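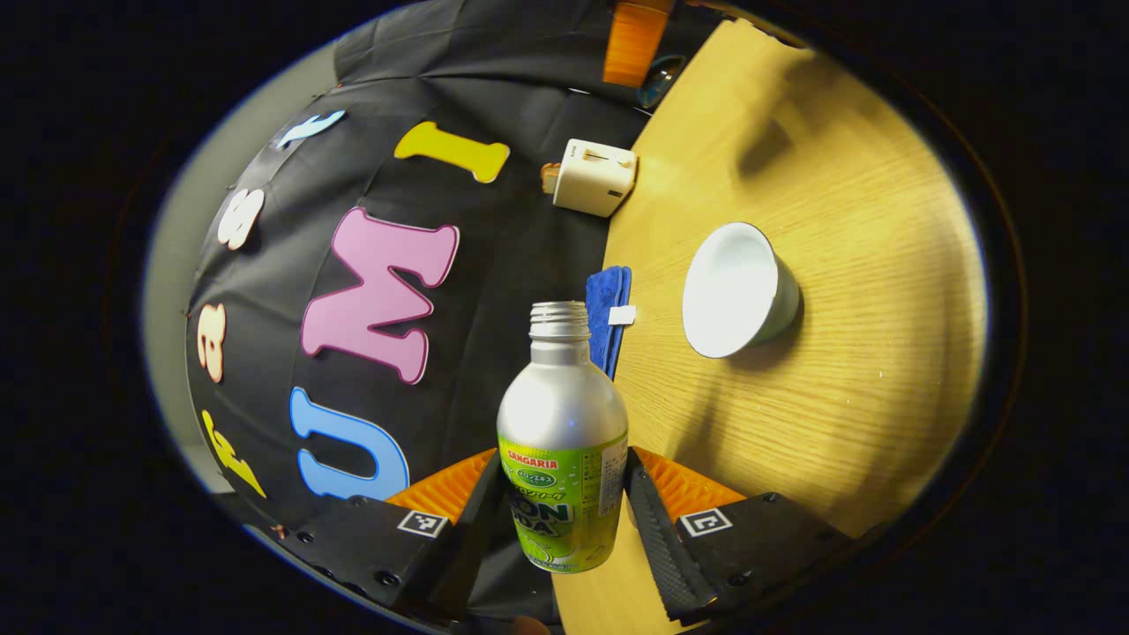
Sangaria bottle with its lime-green label.

Plandley Bay Hotel: your questions about the Quiet Week

What is the Quiet Week?
Seven nights in July when the hotel turns off the music, shuts the pool bar and asks guests to leave their phones at the desk. The brochure calls it "a return to yourself". We'd call it a hotel with the music off, and some people like that very much.

What does it cost?
From 296 euros a night for two, breakfast included. The spa is extra. So is the "silence guide", at 59 euros for an hour, who walks beside you along the beach and says nothing. You can do this alone for free.

Is it really silent?
No. There are 133 rooms and a public road behind the garden. Deliveries come before seven. Rooms on the sea side are better, though the hotel won't promise you one.

Do I have to hand in my phone?
You'll be asked. Constanza Daza at the front desk says most guests take it back by the second evening, and there is no charge for that.

Will I sleep better?
The hotel says so. We asked what that was based on and were sent a guest survey with no numbers in it. Read it as you would any survey run by the people selling the rooms.

Can I bring children?
Only over-twelves that week. Younger families are offered the sister hotel in Marín – ask for the price in writing first.

What if I want to leave early?
You lose the 200 euro deposit and any spa bookings. Unused nights are paid back as credit, good for one year.

Who do I write to?
Baiba Pētersons in reservations. Allow a few days for a reply.

Prices checked Jan 10, 2024.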